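The bus from Hernbridge drops you at the bottom of Berndale and leaves you to find the top by yourself. The Stunell Institute is at the top. It was put up in 1928 by the quarrymen's union, which evidently felt that anyone wanting to join should first prove they could breathe.

I went up for the August open day, when the archive of the old Berndale Workers' League is unlocked and strangers are allowed to handle the minutes. The League, for those who missed it, was a revolutionary movement that never got farther than the county line. It split twice. The first split was over whether to contest elections. The second was over who got to keep the typewriter, and is much better documented.

Admission was 5 dollars, payable in cash, at a folding table under a portrait of the movement's founders. They all look like men waiting for a dentist. The tour began at 10 in the morning with a talk in the main hall, forty minutes on the origins of the program of demands. The speaker was fair to every faction and audibly fond of only one. I learned that the original manifesto had 30 points, that the printer charged by the line, and that the movement's final position on land reform owes a good deal to this.

Then upstairs, to the banners. I had expected slogans and got mostly geography: so many branches insisted on having their village named that there was very little cloth left over for the cause. The Hernbridge banner is the handsome one. The Chang Street banner, from the branch that met over the laundry, is the one with the spelling mistake, and it has been carried in every parade regardless. A card beside it says the error was noticed the first year and put to a vote. The vote was tied.

The reading room is the reason to make the climb. You ask for a box, you sign for it, and you are left alone with the bitterest handwriting in the state. I asked for the year of the typewriter. One delegate resigned four times in a single meeting and is recorded as seconding the motion for lunch. There is a three-page letter of expulsion sent to a member who had already been dead since spring, and a reply, apparently from his sister, which I would put up against anything in the manifesto.

Lunch was a cheese sandwich, sold in solidarity prices, meaning more than in town. Afterward I sat in on the afternoon discussion, "What Did They Want?", which ran long. Two visitors discovered that their grandfathers had been on opposite sides and moved their chairs accordingly.

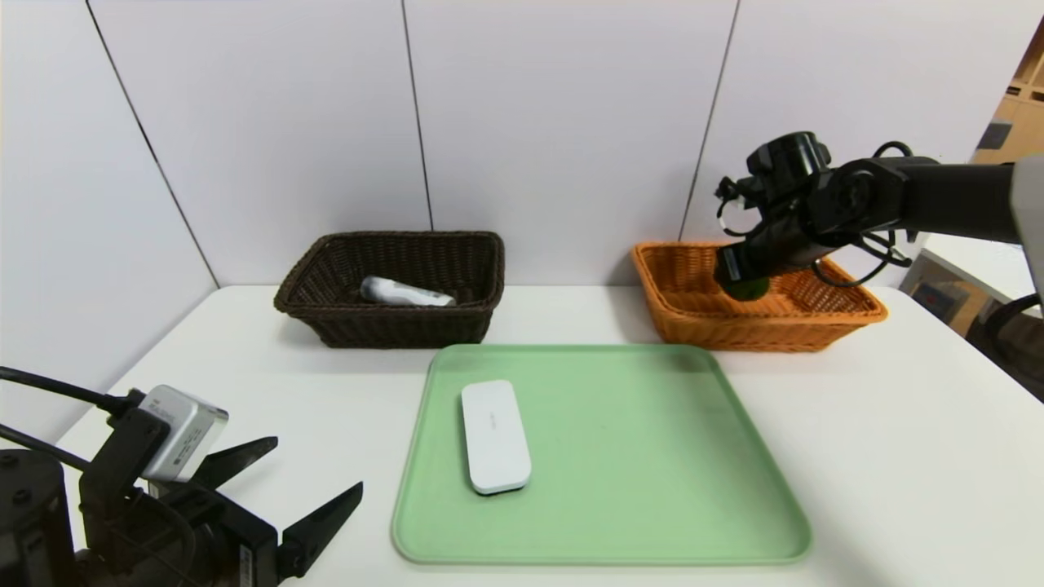

*Table with green tray and wicker baskets.*

The gift shop has reprints of the manifesto, all thirty points, and a tea towel with eleven of them. I bought the tea towel. The last bus to Hernbridge goes at 5:30 from the bottom of the hill, and the closing remarks were still going when I left to catch it.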